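Reading Groups on Church Teaching: Progress Report to the Costache Fund
2 August 2023 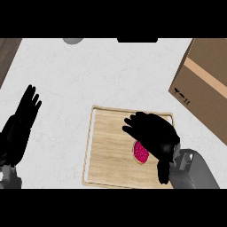 Office of Adult Faith Formation

The grant pays for parish reading groups working through recent papal documents, using the study guide from Drasetti. You asked whether the groups are changing how people read Church teaching. I don't think we can say yes yet, and I would be wary of any report that did.

Nine parishes signed up and five are still meeting. The other four stopped before the second chapter. Two of those blamed the schedule, which may be true, but the guide is also hard going. It assumes readers already know what an encyclical is and how it differs from an exhortation. Many of ours did not.

Attendance at the opening evening was up to 50. A typical meeting now draws 22 across all the groups, mostly people who were already in a Bible study. The goal in our application was to reach Catholics who get their idea of the Pope from headlines. I see little sign of that so far.

The feedback forms are glowing, and I put little weight on them. They were handed out by the group leaders and filled in on the spot. "I feel closer to the Church" is nice to read, but it doesn't tell us whether anyone finished the text.

The talk by the Trusov Institute went over well with the leaders. It also ran long and left no time for questions, and the speaker's claim that doctrine and pastoral tone can be kept neatly apart deserved a few.

Spending is under budget, mainly from guides we did not have to buy. We ask to move that money to a short plain-language introduction, to be tried in two parishes from September. The Flundance online forum has had almost no posts and we would like to drop it.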